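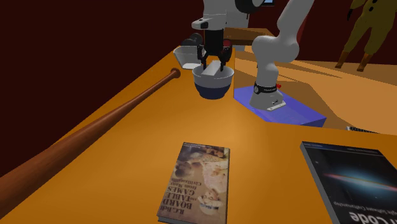 Fraser Ritchie replied:
The thank-you letter is a separate job from the appeal and should go out on its own. Ours used to carry a second ask in the last paragraph. We took it out in July. I don't have a clean comparison because the Posthorpe mailing changed at the same time.

Skye Rankin replied:
Disagree on the second ask. We leave a reply slip in the envelope with no wording about it in the letter. Of 1354 letters posted, 71 slips came back with a gift. That covers the postage and the print bill.

Fraser Ritchie replied:
Were those all single donors, or did regular givers get the slip as well? If regular givers are in there, some of the 71 would have sent money anyway.

Skye Rankin replied:
Mixed. The export from Pamach doesn't separate them unless you set the gift type field first, and I hadn't.

Greer Innes replied:
Back to the original question, which was timing. We post within 3 working days of the gift clearing. Cheques are the problem, as they can add up to 4 days before the record is marked as paid. I run the merge on the date received instead and accept the odd bounced one.

Evander Gourlay replied:
Date received is wrong for us. Our auditor wants the letter to match the bank entry, so the merge runs on date cleared. Email receipt goes out the same day, letter follows.

Greer Innes replied:
The receipt and the letter needn't use the same date field. Put the cleared date on the receipt and leave it off the letter.

Finlay Swanson replied:
Has anyone got the salutation field working for joint donors in Mindmont? Mine prints the first name only and drops the partner. Second-line address is fine.

Evander Gourlay replied:
Edit the household record, not the contact. There is a box for joint salutation under Mailing. You have to re-save each household before the merge picks it up.

Finlay Swanson replied:
Found the box, thanks. It is greyed out on households imported from the old Kikuchi file. New ones are fine. Will try a re-import with the household type filled in and post the result.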